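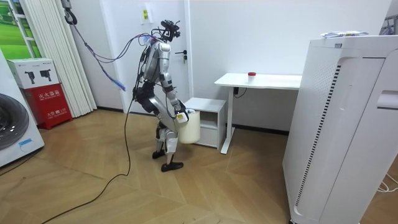
Cream plastic bucket, carried by the rim. Photo: Themis Karras

Trultham water still off on the east side, trucks out till late

Wed 19 October

No water again this morning for 623 homes east of Sales Road. A main split under the road by the Woline pump house a little before 5 a.m. and took half the westbound lane with it. Second break on that stretch this year, the last one was in February.

Crews from Jikance, the contractor that looks after the mains for the town, had the valve shut by 6:30. Digging started after that. Slow going. The pipe is deeper than the drawings say and there is a gas line right next to it, so most of the hole is being dug by hand.

"We can see the split, it's a long one," said site manager Themis Karras. "We want to cut out the whole section and put new pipe in. A clamp would be faster but I don't trust it on pipe that old."

Karras would not give a time. Late tonight if the new section fits. Tomorrow lunchtime if it dosen't.

Two water trucks are parked up, one behind the fire station and one in the school lot on Mill Street. Bring your own buckets, jugs, whatever has a lid. Limit was five gallons a person at first, dropped by noon when the line got short. One truck holds 3,000 gallons and was refilled once already. Bottled water for people who can't get out, call the town desk and they will put you on the list. They had 200 cases at the start of the day and say more is coming.

Elementary school closed at 11. High school stayed open, it is on the other main. The laundromat and both diners on Sales Road are shut. The bakery was selling what it made overnight, cash only, and had run out of rolls by nine. 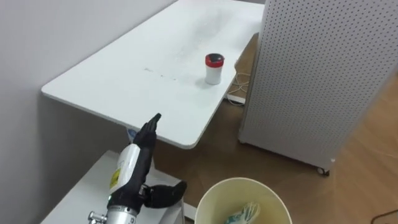

What to do when it comes back

Expect brown water at first. Run the cold tap nearest the meter until it clears, leave the hot alone until then. No laundry for a couple hours, whites especially. Boil anything you drink or cook with until the notice is lifted, the town will post it on the door at the hall and on its site.

Sales Road stays closed between the pump house and the Mill Street light. Bus 501 is going around by the cemetery, no stops at the library or the clinic. Clinic is open but is asking people with routine appointments to call before they set out.

Town council meets tonight at 7 as planned. The pipe replacment budget was already on the agenda, item four.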